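Come teach our machines to tidy up: paid sessions at Prendero, starting in October

Hi! I run the home tasks room at Prendero, and I'm looking for 17 people to join us for the fall round. I started out on the packing line here, back when we sorted every returned parcel by hand. Then the Kolář arms arrived and took over most of the lifting, and a lot of us moved into showing machines how a job is done. My back is happier. I do miss the radio and the chatter on the line (so if you like to talk while you work, please apply!).

You'd be working with hand-held grippers on ordinary household clutter: packets, cloths, bags, a scouring pad or a face mask. You pick a thing up, put it where the task card says, and go on to the next one.

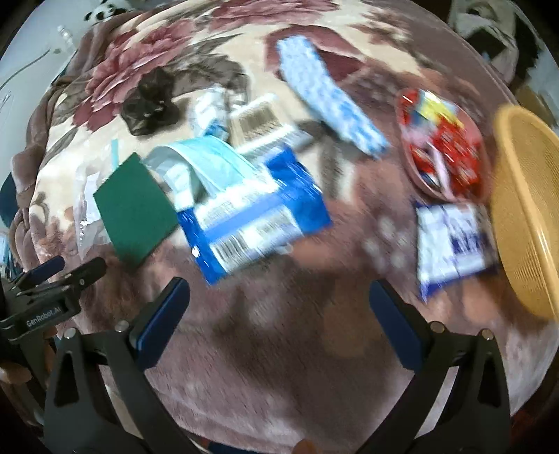
Grippers open over the blanket, with the blue and white packet in the middle.

What a session is like

Each one lasts 2 hours with a break whenever you want it. You don't need any tech background. Steady hands help, and so does patience, because thin plastic and floppy cloth can be maddening and you'll want to throw the gripper across the room by the fourth try. We've all been there.

I should be upfront about the bigger picture. The recordings go to our Keltovska site, where the night shift is being changed over bit by bit. Some sorting jobs there will go. People on that shift have been offered training on the Iment system, and a few have come over to my room. Ask me about it when we meet, I'd much rather talk it through than have you wonder. 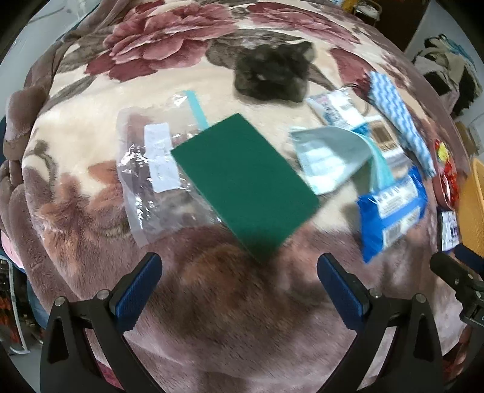
Pay and how to sign up

We pay 700 for the full set of sessions, or 515 if you can only do the shorter set. Travel is on top. You must be 18 or over and okay with your hands being recorded.

Send me a few lines about yourself through the Prendero jobs page and tell me which days suit you. A resume is fine but I won't miss it if it isn't there. Former line workers, I'd especially love to hear from you!

Posted 7 Jun 2020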